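Unit 6 handout: Faults and near misses in two-arm cells
Lecturer: Macario Ventura
Tutorials: Crescencio Trujillo
Revised Aug 21, 2018

Read this before the tutorial. The case comes from the bottle-clearing cell at the Valdovinos lab. Chapter 4 of the course reader covers stop categories and is assumed knowledge.

6.1 The task

Two arms share one floor area. Plastic bottles lie on the floor and have to end up in a lined bin. Either arm may pick any bottle it can reach. The planner, which we call Pornow in these notes after the project it came from, hands out one bottle at a time to each arm. A bottle stays assigned until the arm reports it released or reports a failed grasp.

The bottles are not sorted beforehand. Sizes, labels and cap colours differ, and the bottles can point in any direction. Clear plastic is hard on the depth estimate, and a ridged body gives a different grip from a smooth one.

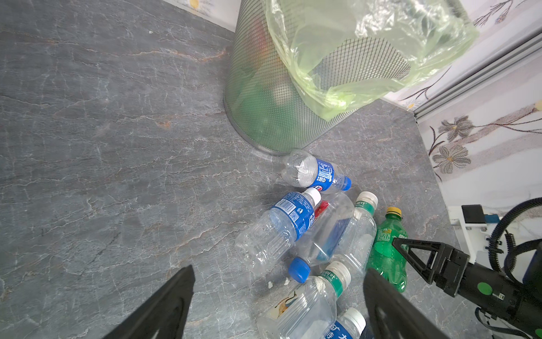 Figure 6.1. Bottles on the floor near the bin, from the wrist camera of one arm. The other arm's gripper is at right.

6.2 What went wrong

The fault was logged in June during a long run of 1,000 planned picks. At pick 13 the left arm closed on a clear bottle and its gripper reported a width slightly larger than the empty threshold. The planner took this as a good grasp. The bottle had in fact slipped and was held only by the edge of its label. It dropped on the way to the bin and rolled into the part of the floor reserved for the right arm.

The planner still had the bottle marked as held. When the left arm reached the bin and opened, the bottle was marked as released. On the next camera update the same bottle appeared as a new object, and both arms were given it within one planning cycle. The reservation check should have refused the second request. It didn't, as the check compared object numbers and the bottle now had two of them.

The arms moved toward each other at normal speed. The operator pressed the stop when the grippers were nearly 2 cm apart. There was no contact and no damage. The run was abandoned.

6.3 Contributing causes

Work through these in order. The first is the trigger and the others let it grow.

Grasp check. Finger width was read once, at closing. It was not read again during the lift or the carry.

Object identity. A released object was removed from the list without anyone confirming it was in the bin.

Shared space. The reservation was tied to the object number. It should have been tied to a volume of space around the object.

Speed. Neither arm slowed down when the other was close. The Comeck controller has a proximity limit, but it had been left switched off after a calibration job.
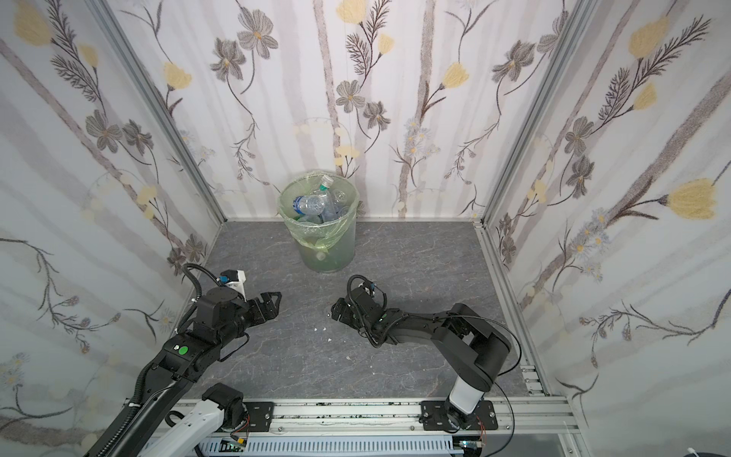 The last point took the longest to find. The calibration sheet had a box for turning the limit off and no box for turning it back on. The sheet has been rewritten, and the start-up script now reads the setting and will not run with it off.

6.4 Changes made

Finger width is sampled through the whole carry. If it falls below the threshold, the arm halts and the bottle goes back on the list at its last known position.

Reservations are held by volume. An arm that is refused waits at its home pose.

The Nornik stop button was moved closer to the operator's chair. It worked properly on the day, but the reach was longer than we would like.

6.5 For the tutorial

Draw the sequence of events as a fault tree, with simultaneous entry into the shared space as the top event. Mark which branches are sensing faults and which are procedural.

Then write half a page on whether the change to the grasp check would have been enough by itself. Consider a bottle that is knocked by an arm without ever being grasped. Bring a printed copy, as Crescencio will collect them at the start.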